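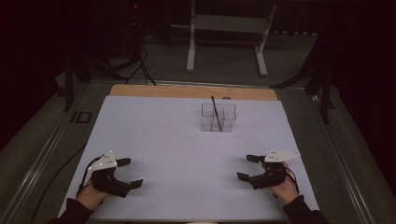

Barbara Śliwiński wrote in to say that her pies come out fine at home but go soft underneath whenever she makes a batch for the counter, and could we please cover that before doing any more on soup. The notes below are mostly for people running a small café kitchen, but they work just as well for anyone who bakes more than one pie at a time.

Soft bottoms

A single pie in a home oven sits on a hot shelf with plenty of room. A full batch pulls the oven temperature down and the steam has nowhere to go. Put a heavy baking tray in the oven when you switch it on and leave it there until it is properly hot, then set the pie tins straight on it. Leave a gap between the tins. If the oven won't take the whole batch with gaps, bake it in two goes and keep the second lot in the fridge until the first comes out.

Metal tins brown the base better than china. The white dishes look nice on a counter, and at the Clollach tearoom we used them for years, but the pastry was never as good. In the end we baked in tin and lifted the pies on to the china afterwards.

Fruit fillings should be cold when they go in. Warm filling melts the fat in the pastry before the oven can set it. Cook the fruit the afternoon before, spread it in a wide dish and chill it overnight. Drain off the loose juice and boil it down in a small pan until it coats a spoon, then stir it back in.

For apple, a dusting of semolina over the base soaks up what is left. Ground almonds do the same job, but then the pie has to be labelled as containing nuts, and on a busy counter that is one more label to get wrong.

Making pastry ahead

Shortcrust keeps for two days in the fridge if it is well wrapped. After that it goes grey at the edges. It does no harm in cooking but customers notice it on a lid. Frozen, it keeps far longer. Flatten it into discs before freezing so that it thaws evenly, and write the month on the bag. We found a bag marked March at the bottom of the Wirnura freezer with no year on it and had to throw the lot away.

For a small pie, allow up to 100 g of pastry including the lid. Weigh the first few until your hand learns it. Trimmings can be pressed together and rolled once more, for bases only. A lid made from trimmings shrinks and pulls away from the rim.
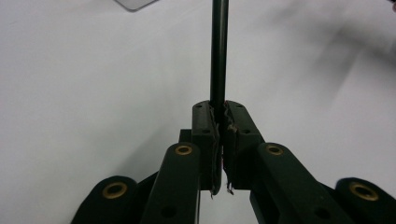 Can I freeze the pies whole, before baking?

Freeze them raw, without the egg wash, and bake them from frozen. Brush the egg on when they go into the oven and give them longer than usual, covering the lids with foil if they brown too soon. Custard pies are the exception and should be made fresh.

Reheating

A microwave warms the filling and ruins the crust. If you have only a small oven behind the counter, keep it on low through the lunch hours and warm slices on a flat tray, uncovered. Meat pies must be piping hot right through. Check the middle with a probe, wipe the probe with a sanitising wipe before the next pie, and write the reading in the book at the time. Filling the book in at the end of the day defeats the purpose of having one.

Warm a pie once. Anything left over from that is thrown out.

Cutting and serving

Let a fruit pie stand until it is barely warm before cutting it. The juice thickens as it cools, and a pie cut too early runs all over the plate. Use a thin serrated knife for the lid and a plain one to go through the base. Dip the plain knife in hot water and dry it between slices. 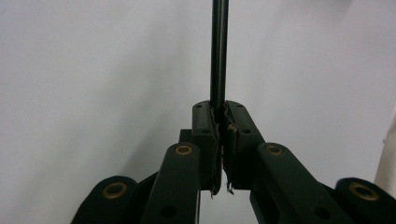

The first slice usually breaks, so cut the second one before trying to lift the first out. A narrow palette knife is easier to get under it than a cake slice. Keep the broken piece for the kitchen, or spoon it into a bowl with custard and sell it as pudding. Sobczak's used to do this under the name of Baker's Bowl and it often sold out before the whole slices.

Keeping the counter tidy

Stand pies on a wire rack under the glass and swap the rack over when you bring out a fresh batch. Crumbs build up in the corners and attract ants in warm weather. Fruit pies can stay out for the day. Anything with cream, custard or egg goes in the chilled cabinet and stays there until it is ordered.

Wash pie tins in hot water with a soft brush and dry them in the oven as it cools down. Stacked damp, they rust along the seam.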